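Contra la versión definitiva

Llegué al cine de autor tarde y en una lengua que no era la mía, y quizá por eso desconfío tanto de las palabras que se imprimen en las cajas de las películas. "Restaurada", "íntegra", "aprobada por el director": al principio las leía como se leen las etiquetas de los medicamentos, con obediencia. Ahora las leo como publicidad. Quiero defender aquí una idea poco elegante: que una película puede tener varias versiones verdaderas, y que la costumbre de elegir una y retirar las otras nos hace más pobres como espectadores.

El caso que me empuja a escribir es el de Skastari. Quien la vio en su estreno conoció una película de ritmo lento, con un sonido un poco áspero y una luz amarilla en las escenas de cocina. Quien la ve hoy en la copia nueva conoce una obra más fría, limpia, con 22 minutos menos y una última conversación que ya no está. Las dos están firmadas por la misma persona. La primera, sin embargo, no se puede ver en ninguna parte, porque la distribuidora Eller la retiró cuando presentó la segunda.

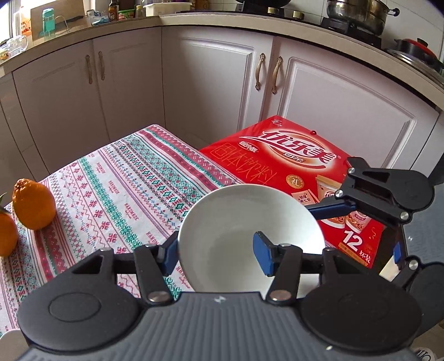

Un cuenco blanco delante de una caja roja de regalo.

No discuto el derecho de un cineasta a volver sobre su trabajo. Los escritores corrigen sus libros en cada edición, y casi siempre los mejoran. Pero el libro antiguo sigue existiendo en las bibliotecas y en las librerías de viejo, y cualquier estudiante con paciencia puede poner los dos textos uno al lado del otro. Con el cine no pasa lo mismo. Cuando una copia sale de la circulación, desaparece de verdad para casi todo el mundo, y lo que queda es el recuerdo de los que estaban en la sala, que es un archivo muy malo.

Mi propio recuerdo lo demuestra. Durante años conté a mis amigos la escena final de Skastari: la madre en la puerta, el hijo que pregunta si queda café, ella que contesta sin volverse. Después encontré el guion publicado y comprobé que quien pregunta es la madre. Yo había cambiado los papeles, y sobre ese error había construido una interpretación entera, bastante complicada, de la que estaba orgulloso. Me habría hecho falta volver a ver la escena. No pude, y tampoco puede el lector que quiera saber si el guion coincide con lo que se filmó.

Se me dirá que el público general no pide estas cosas. Es posible. La última vez que Hầu se proyectó en mi ciudad, en una sala de 200 butacas, entramos tan pocos que el acomodador nos invitó a sentarnos juntos en el centro. Pero el argumento de la demanda me parece débil cuando hablamos de conservar. A un museo no se le pregunta cuántas personas quieren ver el boceto antes de decidir si se guarda el boceto. Se guarda, se cataloga, y un día alguien viene.

Hầu merece además un párrafo propio. Es una película que se rodó con dos montajes previstos desde el comienzo, uno contado por la hermana mayor y otro por la menor, con los mismos planos en casi todo el metraje. En el primero, la cena familiar parece una reconciliación. En el segundo, donde la cena llega antes que el entierro, parece una amenaza. Los actores no cambian ni un gesto. Cuando se editó para el mercado doméstico se incluyó solamente el montaje de la mayor, con el argumento de que era "el más claro". Me cuesta imaginar una razón peor — la claridad era precisamente lo que la película ponía en duda.

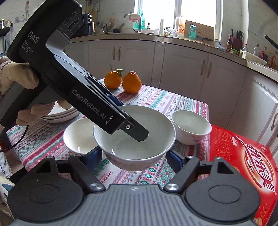 El cuenco, en el centro de la mesa.

Hay también una cuestión de dinero, y no quiero pasarla en silencio, porque los que escribimos sobre cine tenemos la mala costumbre de hablar como si las películas se guardaran solas. Almacenar, revisar y digitalizar una segunda copia cuesta. Una distribuidora pequeña hace sus cuentas y decide que con una es suficiente. Lo entiendo, y no creo que en Eller trabajen enemigos de la cultura. Lo que no entiendo es que esa decisión económica se nos presente después como una decisión estética, con un folleto donde se explica que la versión anterior era "un borrador". No era un borrador. Se estrenó, se pagó entrada por ella, se escribieron críticas, alguna de ellas hermosa.

Tampoco me convence el entusiasmo contrario, el del coleccionista que quiere todo: las tomas malas, las pruebas de cámara, el final alternativo que se rodó por contrato y que a todos avergonzaba. Una versión, para mí, es algo que alguien terminó y mostró. Lo demás es material de trabajo, interesante para el estudioso, y no tengo nada contra el estudioso, pero no conviene confundir el taller con la obra. La edición de Drisness que salió en mayo comete este exceso. Trae 4 discos, y en ninguno se explica con claridad cuál de los montajes se vio en las salas. Tuve que averiguarlo comparando la duración con la de un programa de mano que conservo dentro de un diccionario.

¿Qué pido, entonces? Poca cosa. Que cuando una película vuelve, vuelva acompañada de la forma en que se conoció, aunque sea en una copia modesta, con rayas y con el sonido de su época. Que el folleto diga qué se cortó y quién lo decidió. Que no se use la palabra "definitiva", que en mi lengua materna, por cierto, es la misma que se usa para los exámenes de fin de curso y siempre me ha dado un poco de miedo.

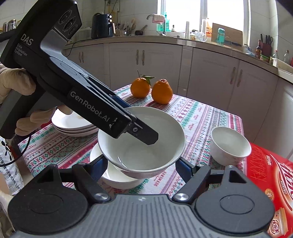 Cuenca, mayo

Añado unas líneas a este texto después de recibir la primera respuesta, de una lectora que trabaja en subtitulado. Me escribe que olvido una versión más, la traducida, y tiene razón. En la copia nueva de Skastari los subtítulos en español también se rehicieron. La madre, que antes trataba de usted a su propio hijo cuando se enfadaba, ahora lo tutea siempre. Es una corrección prudente, supongo, pues en el original no existe esa diferencia. Pero para muchos de nosotros aquel "usted" era el personaje. Lo oíamos aunque estaba solamente escrito.

La lectora no conserva el archivo antiguo de los subtítulos y me pregunta si yo lo tengo. No lo tengo. He preguntado a la distribuidora, y espero la contestación.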